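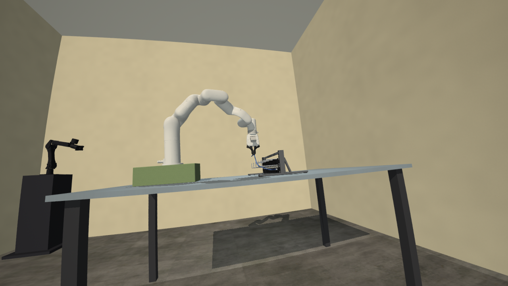

February 26, 2021

Natural dyes, madder bath, second try.

Weighed the wool again this morning, 66 g dry. Last time I forgot to write the dry weight and after that all my percentages were only guessing. Alum from the new Irnico bag. The grains are finer than the old ones and they dissolve much quicker.

Mordant bath 30 minutes, then left to cool in the pot with the lid on. Xóchitl says I should leave it overnight, she always does it with the Alvarado fleece. I did not have the patience. Next time I will make one skein her way and one skein my way, and put them side by side.

Madder was soaked since yesterday. I kept the bath below simmering, because in August it went over and the color turned brown - still a nice brown, but I wanted red. The thermometer with the metal clip reads 2 degrees higher than the glass one. I trust the glass one. Please do not throw the other away, it is good enough for the rinse water.

Result when it came out: brick red, a little orange at the ends where the tie was too tight. Must tie looser, figure eight, cotton string. Tonantzin thinks the water in Ornton is harder than in her old workshop and this helps the red. Possible. I have not tested it.

Label for this skein is 2659. Half of it goes on the window for the light test, covered with card on one side. The other half stays in the drawer.

To order: chalk, pH strips, one more sieve from Plinivent (the fine one). The exhaust bath is in the bucket with the lid, I want to try it on silk.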